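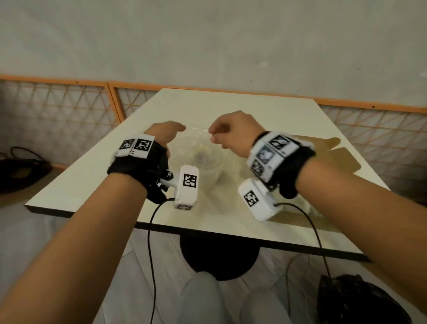

Hands at a white table, a tracking device strapped to each wrist.

October
By Philomena Ayaaba

Statehouse notes: The transit board bill gets a third life

The bill to merge the Clinwood and Pisach transit boards is back, and its sponsors would like you to believe it is a new bill. It has a new number and a new title. Most of the 40 pages are the ones that died in committee last spring, down to the typo in the section on park-and-ride lots.

Sen. Aba Zakaria, who is carrying it this time, told the Transportation Committee that one board would "speak with one voice" for riders in both counties. She was asked twice what the merger would save. The first answer was that savings were never the main goal. The second was that a study is under way. I asked her office for the name of the firm doing the study and got a polite email about the senator's love of buses.

What the bill does is fairly plain once you get past the findings section. Two elected boards go away. One appointed board takes over, with a majority named by the governor and the rest by county commissioners. The new board can raise fares without a public hearing as long as the increase stays under 50 cents. There is no limit on how often it can do that. An amendment to add one failed on a voice vote, so we don't know who was against it.

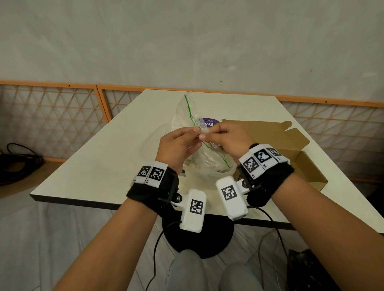

Supporters point to the Sulemana corridor, where a rider going from one county to the other still needs two passes and a good deal of patience at the Treltus transfer stop. Fair enough. That has been a mess for years. But the two boards could fix it with a shared pass agreement under current law, and a draft of one has been sitting with their lawyers since before the last election. I have yet to hear a sponsor explain why that draft can't be signed.

The committee sent the bill on after 79 minutes of testimony, a lot of it from people who would be eligible for seats on the new board. The floor vote could come before the break – leadership says it has the votes, as it also said last spring.

If you want to read the thing yourself, start at section 2 and skip the findings. The fare language is near the back, under "Administrative matters."

Search this site
Enter keyword Go

Recent items
County road money: who asked and who got it
Pisach ballot measure heads back to court
Why the open records backlog keeps growing
Clinwood clerk's race draws a second challenger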